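Suche Suchbegriff eingeben Suchen

Zwischenbericht an die Projektleitung, Vorhaben Skustby
Arbeitspaket 2: Wahrnehmung und Bahnplanung für geführte Schiebeteile
Stand: Freitag, 4. Januar 2019

Der Bericht fällt nüchterner aus als der vorige. Die Planungssoftware läuft, die Schnittstelle zu Woo ist stabil, und die Aufzeichnungen werden ohne Handarbeit eingelesen. Ob wir damit dem eigentlichen Ziel näher sind, halte ich für offen.

Bisher liegen 759 Aufzeichnungen vor. Davon hat die automatische Prüfung 76 verworfen, fast immer wegen verlorener Posenschätzung. Dramard wertet das als gute Quote. Ich teile das nicht, denn die Prüfung erkennt nur Sprünge in der Kamerapose. Eine Aufzeichnung, in der die Pose langsam wegdriftet, geht durch und landet im Trainingssatz. Wie viele das betrifft, wissen wir nicht, und solange wir es nicht wissen, sollte die Zahl nicht in Präsentationen auftauchen.

Schwierig bleibt die Segmentierung. Das Modell wurde auf freistehende Teile vor ruhigem Hintergrund abgestimmt. Am Spielzeug mit den gewellten Führungsschlitzen haben die Schieber und der Aufdruck dahinter ähnliche Farben, und bei flachem Blickwinkel schrumpft die Frontplatte perspektivisch stark zusammen. Dazu kommt die Verdeckung durch den Handschuh.

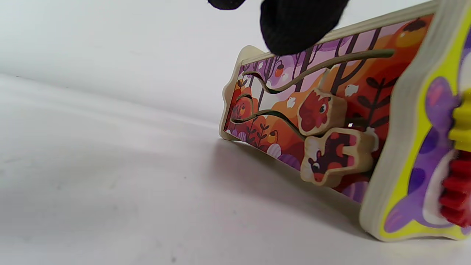

Aufnahmen vom Aktivitätsspielzeug: Frontplatte mit zwei Schiebern, im zweiten Bild ein Holzstab im Griff.
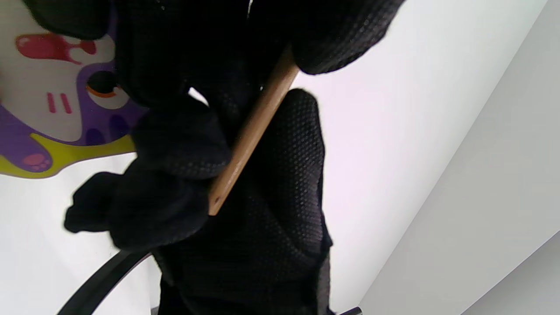

Der Konturfilter wurde zweimal umgebaut. Die erste Fassung trennte nach Farbe und hielt gedruckte Blätter für bewegliche Teile. Die jetzige sucht nach hellen Schnittkanten aus Holz und ist klar besser — allerdings nur bei gleichmäßigem Licht. Sobald ein Schatten über die Kante läuft, zerfällt die Kontur in Stücke, und der Planer bekommt zwei Objekte geliefert, wo eines ist. Er plant dann trotzdem. Eine Rückweisung bei unplausibler Objektzahl fehlt bis heute, obwohl sie im Pflichtenheft steht.

Zur Bahnplanung: Die Führung eines Schiebers wird als Kurve mit einem Freiheitsgrad modelliert. In der Simulation funktioniert das tadellos, was mich wenig beruhigt. Reibung und Spiel im Schlitz kommen dort nicht vor. Der Vorschlag aus Trustville, beides durch einen pauschalen Nachgiebigkeitsfaktor abzubilden, ist schnell umgesetzt und schwer zu widerlegen; ich würde ihn deshalb gern zurückstellen, bis Messwerte vorliegen.

Verzug besteht bei der Kraftregelung. Die Bibliothek von Woo liefert Sollwerte, aber keine brauchbaren Zeitstempel. Wir gleichen die Datenströme derzeit nachträglich ab, mit einem Skript, das für 24 Aufzeichnungen von Hand überprüft wurde. Für den Rest verlassen wir uns darauf.

Bis Februar ist vorgesehen:
- Driftprüfung für die Kamerapose, rückwirkend auf den gesamten Bestand
- Abbruch des Planers bei unplausibler Objektzahl
- Messung der Reibung an beiden Schlitzen
- Klärung der Zeitstempel mit Woo, schriftlich

Mehr Daten beantrage ich ausdrücklich nicht. Der Wunsch von Dramard, den Bestand noch vor der Driftprüfung zu verdoppeln, kostet Arbeitszeit und verdoppelt im ungünstigen Fall den Fehler. Die Mittel für den zweiten Rechenknoten können bis zur Entscheidung über die Kraftregelung gesperrt bleiben.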